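Lab Handout 3: Comparing Grippers and Camera Placement on a Small Arm

Bring this with you to the bench, and read it through once before your slot. The lab is open from 9 in the morning and the afternoon slots fill up fast in May, so come early if you can. You work in pairs. One of you drives the arm and the other keeps the log, and you swap at the halfway point.

Why we do this one

Up to now we've talked about grippers on paper: opening width, fingertip shape, grip force, all the things that fit in a table. This is the week where you find out how much those numbers leave out! Two fingers that look nearly the same in a drawing can feel like completely different machines once you try to pick up something small with them. It's my favorite lab of the course, and I hope you'll see why after ten minutes at the controls.

You'll compare two sets of jaws, which we call the Bomus set and the Bakalach set after the groups that drew them up. The Bomus jaws are wide and stiff. The Bakalach jaws are slimmer near the end and let you see more of what you're doing. I'm not going to tell you which one I like better – try both with an open mind.

What to pay attention to

Fingertip contact. Look closely at where the tips meet the part. Do they touch along a flat face, on an edge, or at a single point? A part held on a single point will spin the moment it brushes against something else.

Line of sight. A camera close to the jaws gives you lovely detail right at the tips, but the fingers take up a lot of the view. A camera off to the side shows the whole arm and makes it hard to judge the last bit of height. You need to get a feel for both views, and you should write down which one you were using each time you missed.

Approach angle. Straight down is the easy case. Coming in at a slant lets you reach past a neighboring part, and it also brings the wider jaw closer to the board than you might expect. Go slow for the last 3 centimeters.

Cable slack. Check it before every run. A cable that pulls tight near the end of the reach will nudge the wrist, and you'll blame the controller for it (everybody does the first time).
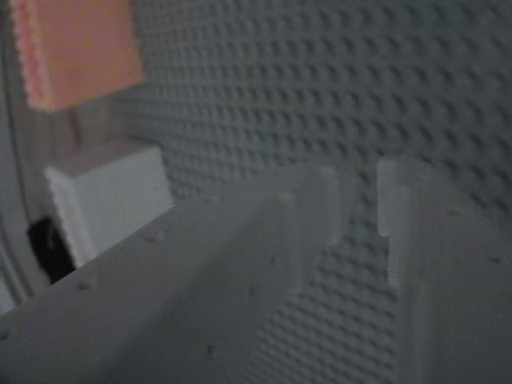
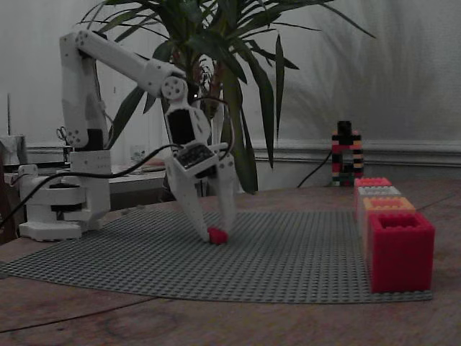 Fig. 2. The first view is close in on the two fingers; the second takes in the whole arm, with the jaw tips at a small red brick.

Procedure

1. Home the arm and open the jaws fully. Check that nothing is within reach of the elbow.

2. Run the warm-up routine on the Tetcombe controller. It's stored as program 867. Let it finish before you touch the controls.

3. Place a small brick near the middle of the baseplate, not pressed onto the studs. Pick it up, hold it, and set it down again. Do this until you stop thinking about the buttons.

4. Now press the brick onto the studs and try to pull it free. Expect this to be much harder. If the arm starts to shake, open the jaws and back off.

5. Turn the brick 45 degrees and repeat steps 3 and 4.

6. Swap the jaws, swap drivers, and do the whole thing again.

The Van Wyk log sheet has a column for each jaw set and a wide one for remarks. Please use the wide one! A short note such as "slid out toward the fixed jaw" is worth far more to us later than a row of check marks. Misses are data too, so log them all.

A word on the moving jaw

With one jaw fixed and one moving, the part gets pushed sideways as the gripper closes. If you center the open gripper over the brick, the moving side touches first and drags the brick across until it meets the fixed side. Put the fixed jaw right up against the part before you close and the whole grasp gets calmer. Try it the wrong way once, on purpose – you learn a lot from watching the part slide.

What to hand in

One log sheet per pair, plus 2 pages of writing. Tell us which jaw set you would pick for loose bricks and which for pressed ones, and back it up with your own log. Then say which camera view you would keep if you could only have one. There are good arguments on either side, and I've changed my own mind on this more than once.

If you finish early, try picking up a brick using only the close view, with your partner calling a stop whenever the elbow gets near anything. Leave the arm homed and the jaws open when you go.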